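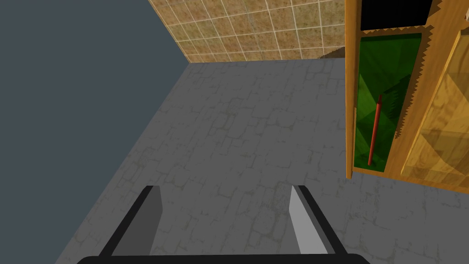
Illustration: Clanomum. Reproduced with permission.

The Gauge at Ollbridge

The gauge house at Ollbridge stood on the left bank, 82 paces below the weir. The inspector from Oduvgate arrived before noon with a leveling staff, a notebook, and a key that did not fit. The second key fit.

The register lay open on the shelf. River level was recorded twice a day in pencil, in centimeters above the datum. The entries went back to July. Every morning reading was followed by an evening reading, and the hand was the same throughout, small and upright, with a bar through each seven.

The keeper's post had been abolished in the spring. Wages had stopped then. The inspector checked this against the letter in the notebook and found the date correct.

The float moved freely. The cable had been greased. The inspector lowered the staff into the well, waited for the surface to settle, and compared the result with the dial. The two agreed. The instructions allowed a difference of one centimeter, and a form existed for reporting a larger one. It was left blank.

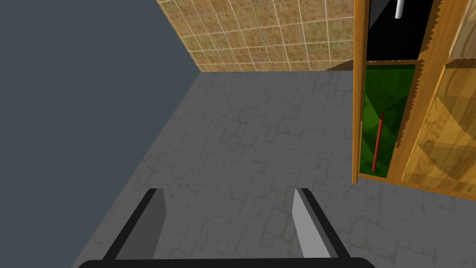 The last page carried a correction. On one evening the level had been entered as 400, then struck out with a single line and entered again as 400. No reason was given in the remarks column. The inspector looked at the two figures for some time and copied both.

Outside, the river ran brown and even. Rezende, the village across the water, had put sandbags along its lower street, up to the sills of the bakery. The flood mark on the bridge pier was above the sandbags. The inspector took the height of the mark with the staff, allowed for the slope of the bank, and wrote it down.

The stool by the shelf had a folded coat on it. The inspector did not move the coat and wrote the report standing.

Station 2521. Dial and float in order. Register complete. Under "Staff present" the form offered a box for a number. The inspector wrote a zero, considered the evening reading, which was not yet due, and erased it.

The lamp was filled. At the hour printed on the card, there were steps on the bank, and the inspector turned the register to face the door and put the pencil beside it.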